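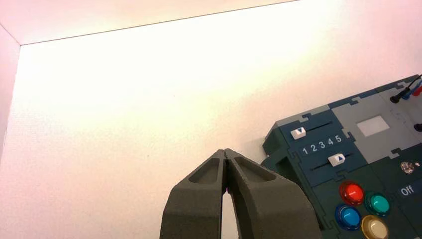
Small Repairs and Lesser Evils: Tips for the Home Workshop

Print this page | E-mail this page

Every home workshop begins with a clear bench and good intentions. Mine had both for more than 7 days. What follows is what I have learned since, mostly by doing the opposite first.

Sticking drawers

Pull the drawer right out and look at the runners. There will be a shiny patch where the wood has been rubbing. Go over it with fine sandpaper, then rub a candle stub along both runners. Candle wax costs next to nothing and doesn't collect fluff the way oil does. If the drawer still sticks in June and behaves in winter, it is swelling with the damp, and you should leave it alone until the weather turns. Plane it in summer and it will rattle until you sell the house.

Screws that won't come out

Before you reach for the drill, try tightening the screw a fraction. This often breaks the grip of old paint. Scrape the slot clean with the point of a nail, use a driver that fits, and lean on it. For a chewed-up head, lay a wide rubber band over it and press the driver through. It works on perhaps half of them, and you can swear at the rest.

Keeping small parts

Jam jars are traditional, and they are fine until you drop one. I now use shallow tins with a sample of the contents glued to the lid. My neighbour Desta Berhe sorts her screws by length, gauge and metal, and can find any of them in the dark. I have one tin marked "Various", and it is by far the fullest.
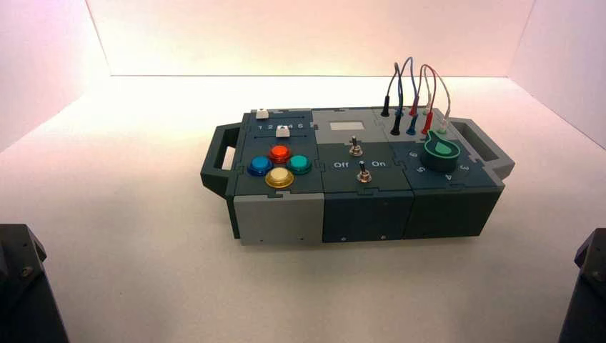 Should I label everything, even the obvious things?

Label whatever somebody else might need in a hurry: the stopcock, the fuse box, the switch for the outside light. The hammer can manage without. Write in capitals, wipe the surface with a little methylated spirit first, and let it dry before you stick anything down. Labels put on over dust drop off within the month, usually behind something heavy.

Glue, and waiting for it

Wood glue wants a thin, even coat and a firm clamp. If glue pours out of the joint, you used too much; if none appears, you used too little. Wipe off the surplus with a damp rag while it is wet. Then go away. The tub says one thing about drying times and impatience says another — believe the tub, and add an hour if the shed is cold.

No clamps? A bicycle inner tube cut into long strips and wound tightly round the job will hold most chair legs. A pile of encyclopaedias does for flat work, and it is good to see them used. 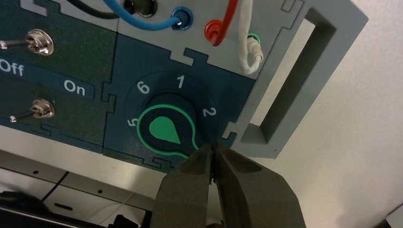 Painting a shelf without painting the cat

Start with 170 grit paper and finish with something finer. Dust the shelf with a barely damp cloth, and paint the underside first. Two thin coats beat one thick one. Between coats, wrap the brush tightly in cling film and it will keep until the next day without washing. Shut the door. Check where the cat is, then shut it again.

Old paint tins keep longer if you hammer the lid down through a cloth and write the room and the year on the side. "White" is no help when you own 11 of them.

Print this page | E-mail this page

Contact: Robel Ejigu, Barkmont Workshop Notes | Copyright 2023 Barkmont | Back to top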